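The Last Ferry from Filska

Tsehay Tesfamariam had the ticket office to herself in September, when the summer boats had stopped and there was only the Ultura, which went over to the mainland at seven in the morning and came back at dusk if the weather let it.

She sold 13 tickets on a good day. On the others she did the accounts, swept the step and read whatever had been left on the benches. The office had one window, and through it she could see the slipway, the fuel pump and the corner of the Galanis, which was a café until four and a bar after that.

Michalis Zacharopoulos came in on a morning of thick fog. He was 82 and had been the ferry's engineer before she was born.

"Is she going?" he asked.

"Not until it lifts."

He sat down on the bench with his bag between his feet. It was a small bag. He had his good shoes on, and a tie.

"Return?" she said.

"Single."

She wrote it out. People did buy singles. They had a cousin driving them back the long way, or they were staying for a wedding and did not know how much they would drink. She put the ticket on the counter and he left it there. 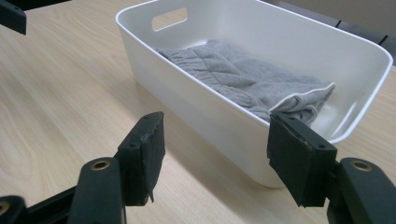 "I'm going to my daughter's," he said after a while. "In Wamitz. She has a room at the back. There's a bus that stops outside."

"That sounds handy."

"I've never needed a bus."

The kettle boiled and she made two cups of tea. He took his without milk. He told her about the winter the Ultura lost a propeller blade halfway across, and how the captain had been sick in his hat. She had heard the story before from other people, but in those the hat belonged to Michalis. She didn't mention it.

By ten the fog had thinned enough to show the end of the slipway and then it closed in again. A boy came from the boat to say they would give it another hour. Michalis asked him what the oil pressure was. The boy said he didn't know, he only did the ropes.

"Somebody should know," said Michalis.

"What have you done with the house?" Tsehay asked.

"Locked it."

"And the garden?"

"You can't lock a garden." He turned his cup round on his knee. "There are beans. You could have the beans, if you went up this week. They'll be string by next."
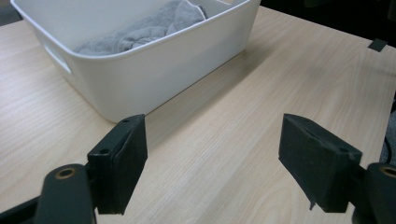
She said she would go up. He took a key out of his jacket and put it next to the ticket, and told her which tap dripped and that the gate had to be lifted before it would open. There was 1000 in an envelope behind the clock, for the roof, if the man ever came about the roof.

"You could come back and see to it yourself," she said. "In the spring."

"I could."

The horn went at twenty to twelve. He stood up in stages – one hand on the bench, then the other on the counter – and picked up his bag. The fog had gone pale yellow and there was a bit of sea to look at.

"How much is it for the return?" he said.

She told him. He counted it out in coins, and she tore up the single and wrote him another ticket. He put it in the pocket where the key had been and went down the slipway, shouting to the boy about the oil.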